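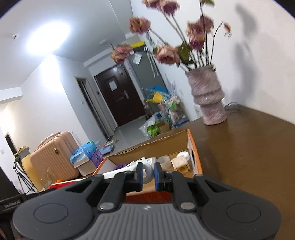

4.2 Changes in the work of the packers

At Sasico, sorting of mixed small goods was done fully by hand before January. Now the packers guide hand-held grippers, and their movements are used for teaching the automatic line. We collected 176 comments from 40 workers. Many of them wrote that the work became slower, but also that they think more before each grasp – mainly with soft or round items (Figure 3).
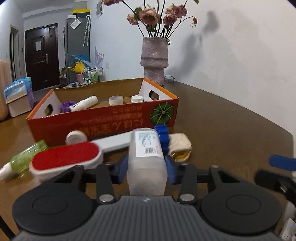 Figure 3. A translucent bottle held between the two blue pads of the gripper, in front of an open cardboard box.

Older packers asked more often for short breaks. Zapata and Ayala report a similar wish at Braloreo, where the shift was later divided in two parts.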